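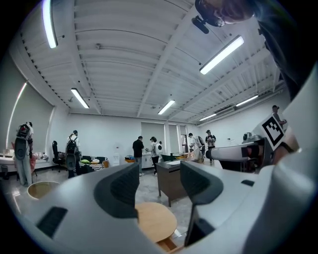
Enikő Kiss does not like small rooms. She has run the shared workroom at Dirnora for 11 years, and before that she worked in a basement on Sutter where, she says, you could touch both side walls if you had long arms.

"I told myself the next one would have a ceiling I didn't have to think about," she says. "Then we got this place and I think about the ceiling all the time. It's corrugated. When it rains hard you stop talking and wait."

The ceiling is white, with the beams and pipes left showing. A contractor offered to hide them behind panels. Kiss got the quote, looked at it for a day and spent the money on tables instead.

The tables are the thing she gets asked about most. She wanted round wooden ones, light in color, for standing at as much as sitting.

"People put a long table in a big room because it looks right on the plan," she says. "Then everybody lines up along one side and talks to the person next to them. With a round one you can walk up from anywhere. Two people can use it, or one person can spread out and be rude."

She bought the first of them secondhand in August, from a cafe in Tilach that was closing. It cost less than the van to bring it over. Engelbert Aebischer, who was renting a corner of the room then and now handles repairs, sanded it and oiled it.

"The top was in terrible shape," Aebischer says. "Rings everywhere, and somebody had cut their name in it. I took off as much as I dared. You can still feel the name if you know where to put your thumb."

He oils the tops twice a year now. He tried a varnish from Grirura on one of them and didn't care for it -- it went on well enough, but every scratch showed white.

Light took longer to get right. The room has a large window with a gray roller shade, and the shade is the one subject on which Kiss and Aebischer do not agree. She wants it up whenever there is daylight. He wants it down in the afternoon, when the glare makes it hard to see what he is doing.

"We have fluorescent tubes," he says. "They work. Use them."

"They hum," says Kiss.

They don't all hum, according to Aebischer. He replaced the worst ones last winter and thinks she hears the others out of habit.

The room can hold 43 people under its permit. Kiss prefers it at 18 or fewer, with the middle of the floor left open so that people can move through without asking anyone to shift a chair. She would like two more tables before spring and has set aside 2000 for them, delivery included.

"Round," she says. "He's already asked me about square."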